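Why Pilitz belongs on your August calendar

By the time I found a parking spot two blocks off the square in Kernton, I could already smell the onions. Pilitz cooks them low and slow starting in the early afternoon, in a pan so wide it covers two burners, and the back door stays propped open the whole time. I walked in hungry. I walked out three hours later with a box of dumplings under my arm and plans to come back that weekend (I did!).

The restaurant has 38 seats, a short bar and a menu that fits on one side of a sheet of paper. Chef Keyvan Rezaei changes it when the produce changes, which in summer can mean twice a week. A few dishes never leave. The potato dumplings with brown butter and sour cherries are one of them, and good luck to anyone who tries to take them off. The kitchen pinched 1,450 of them by hand in the week I visited, and they were still gone by eight on Saturday.

"People order one plate to share, and then there's a silence, and then they order another," Rezaei told me, laughing.

My table did exactly that. We also had the smoked trout, flaked over warm rye toast with a heap of dill, and a cucumber salad so cold and sharp that it woke up everything around it. The roast chicken takes 40 minutes and you should order it the second you sit down. It comes to the table under a tangle of those onions, sweet and nearly black at the edges, with a little pitcher of pan juices that I would happily have finished with a spoon.

Save room for dessert. The honey cake is tall, damp and barely sweet, and the plum version that shows up late in the summer has its own following. Drinks lean toward Flesivmont, the hill country an hour north, where small growers make a bright, salty white that goes with nearly everything here. Try the Lobo, a house cocktail of rye, apricot and black tea served over one big cube. 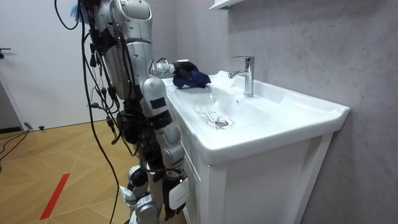 A humanoid robot at a bathroom vanity.

The August menu is the best deal of the year: four courses, with a choice of two dishes in each, and the dumplings are included. Last summer the dining room served about 3,000 of these dinners, and the late seatings went first. Call ahead for a table by the window, or come alone and take a stool at the bar, where the full menu is served and the bartender will pour you a taste of anything open.

Reservations for the August menu open Tue 20 June at noon. Closed Mondays.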